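Where Does the Stuff Go? Our Desk Storage Project
Stella Rotich and Darnell Quintanilla
Sat 12 December

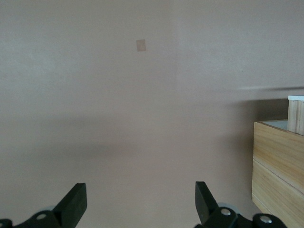

Does a small storage unit keep a desk neater than one big drawer?

It does for small things like pens, clips and chargers, as long as each kind of thing has its own spot. Big stuff is another story, and I'll get to that.

So Darnell and I share a work table, and it was a mess all through the fall (mostly me, sorry Darnell!). For our project we decided to test different ways of putting things away. We picked 21 everyday items, from a glue stick up to my old Asus laptop and one fat Grolier encyclopedia volume that Darnell's aunt gave him. Then we took turns calling out an item while the other person had to find it and put it on the table, and we timed it with a phone.

We did 30 rounds with everything in one big drawer and 30 rounds with a little wooden unit, the kind that stands right on the work surface. I really thought the drawer would win because you only have to open one thing. Nope! In the drawer, the clips slid under the notebooks and the charger cord grabbed everything. I once spent a whole round looking for an eraser that was inside a mitten.

With the unit we were faster on almost all the small items, and we argued a lot less. The laptop and the Grolier book didn't fit, so they just lived on the table and got in the way both times.

We also had a problem in the first 5 rounds, when Darnell kept moving the tape without telling me. We threw those times out and did them over. If we get to do this again in April, I want to try labels, and Darnell wants to see if his little brother can keep it neat for a week. I'm betting he can't.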